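A Robot Arm Comes to Breakfast

05/03/2023

Many people who want to learn robot programming get stuck on the same question: what should the arm do, after it has waved and drawn a circle? The firm Sirent gives its answer with the Drundix Kitchen Course, a training package for one arm, one gripper and a normal kitchen counter. I tried it for one week in March, at the Ogundipe workshop in Dikbridge.

The course has five lessons. All of them use toy food and common household things, so a mistake costs very little. A wooden slice of bread in a toaster is a good first teacher. It is thin, it stands upright, and the fingers must come to it from above.

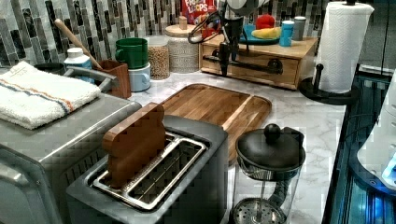
What You Get for the Money

The package costs $1,079 and includes the software, the lesson book and one year of support by email. The arm is not included, and neither is the kitchen. Sirent says that most buyers already own an arm, and for schools and small labs I believe this is true. A person who starts from zero must plan a much bigger budget.

The lesson book is clear and has large drawings. I would like to see more help with the first calibration, which took me a full afternoon. 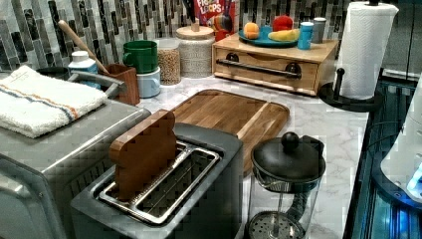

Once this was finished, the lessons went faster. You guide the arm by hand, save the positions, and then change the speed and the grip force on the screen. The software keeps up to 1,000 saved positions, and I never came close to this limit.

I liked that the counter does not need to be cleared for the lessons. Mugs, jars and a cereal box may stay along the wall, and the learner has to choose a path that respects them. It feels closer to real work than colored cubes on a white table.

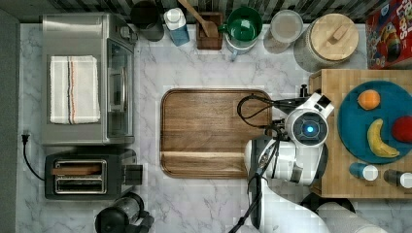 The fourth lesson, with fruit and a plate, is the most difficult. A banana has a curve, and the book explains only shortly how to turn the wrist for it. I had to write to the support two times. The answers were friendly and came the next morning.
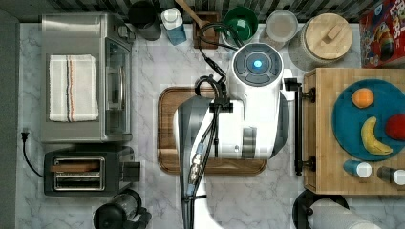
Noise was low enough for talking, and the stop button in the software reacted well each time I used it. For a classroom I would still ask for a second person near the emergency switch. Sirent offers an extra license for a second computer, and a German version of the lesson book is planned.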